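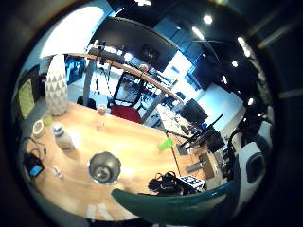
The people at Citine have heard the pitch for learned robot control many times, and one of their software engineers would like it toned down. We spoke in the office where the company tests Wurnetora, its planning and perception package for arms that pick things up off tables.

"Everyone shows you the cup," she says. "A bright plastic cup, fine, my first-year code could find that. Show me the drinking glass. Show me the steel bowl with the ceiling lights in it."

Citine trains on demonstrations, 3000 of them at last count, and she doubts the number means much. "We added a big batch in July and the score moved up a little on our own test. Then we put the bowl near the edge of the table and it planned straight through the rim. What did we buy with that batch?"

She is just as hard on the older part of the package. The motion planner, called Sheikh inside the company, has 13 settings that have to be right before it behaves. "I can explain five of them. The rest are what they are because somebody got a demo through."

I asked about cables, a sore point in the bug tracker. She laughed. "A cable has no shape you can store. The model draws a box round it and feels good about itself. The planner believes the box. After that you're pulling a headset off the table."

Her own work is mostly on Wirness, a replay tool that runs a recorded session against a new build and marks where the two disagree. A full pass takes around 40 minutes. It is dull, she admits, and it has stopped more releases than any review meeting - two of them her own.

Would she let the current build run overnight with the lights off and no one in the building?

"No. Ask sales, they'll say yes."

The next release has no date yet. She wants the bowl case fixed first, and she hasn't been told whether that will be allowed to hold it up.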